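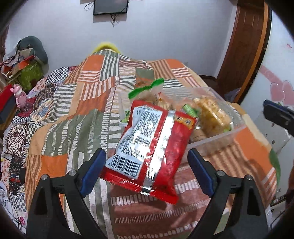

Red snack packet, back side with the label and barcode. The clear storage box stands behind it on the bed.

Snack box, bedroom, February

Welcome to the small gallery of our snack box. My friend Siv Engebretsen asked how we keep snacks tidy in a room that is already full, so I made this page for her.

The box is clear plastic, and I like this very much — one look and I know what is left. Pale crackers stand upright on the left, in the bag with the green zigzag top. The golden puffed ones take the right side. I paid 500 for the box at Tovstead and it is still good.

The patchwork quilt is my favourite thing in the room, with its orange, olive and cream squares. The white wardrobe with pink hearts came with us from the old flat.

If you have a question about the box, please write to Nhung Vương.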